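Visit Report: Document Handling and Packing Rooms, Sitthorpe
Prepared by Hongmei Qin for the Rusarine Records Office
2026-03-29

A delegation from the Rusarine Records Office visited the Sitthorpe site at the invitation of its director, Cayetano Alcaraz. The purpose of the visit was to study how papers and small goods are sorted, filed and packed before they are sent to storage. The delegation consisted of Anqi Lei, Zhuoran Ren and the author of this report. Guangming Cheng served as guide throughout.

The tour began in the Raver wing, where incoming material is registered. The wing holds 1,357 open files and accepts up to 30 new ones each day. From there the group proceeded to the work areas. 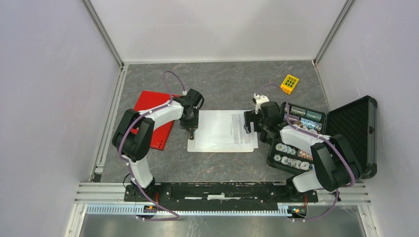 Mixed material was the main interest of our office, which often receives papers and household goods in the same box. Mr. Cheng explained that each item is given its own place on the table before any decision is made about storage. The gray marbled surface had a sheet of paper and an open poker case on it, side by side — a fair match for the kind of delivery our own staff must sort. Ms. Lei asked whether cases are stored with their contents inside. They are, and the register carries one entry for the case and a second for what it holds.

The group then reviewed the filing rules. Loose sheets are placed in folders by type, and agreements are kept apart from letters and receipts. Each folder receives a number from the Hou register, a paper ledger that the site has kept for 11 years. Mr. Ren inspected the ledger and found the entries clear and complete. 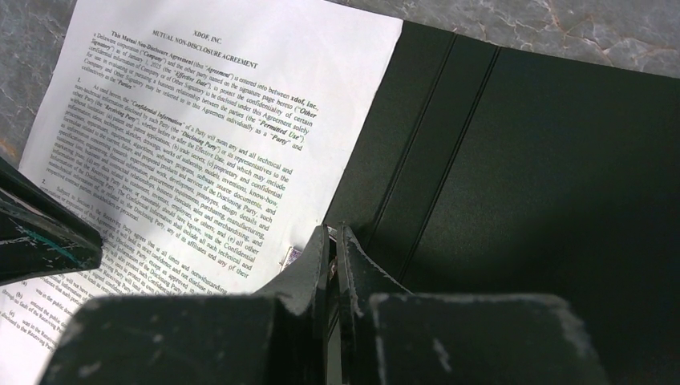
How long are signed agreements kept at Sitthorpe? They remain on site for the full term of the agreement and are then moved to the long-term store in Room 101.

The visit closed with a short meeting in the director's office. Mr. Alcaraz offered to send a copy of the filing rules — including the section on mixed deliveries — and to receive two members of our staff for training in April. The delegation accepted both offers. Ms. Lei will arrange the dates with Mr. Cheng.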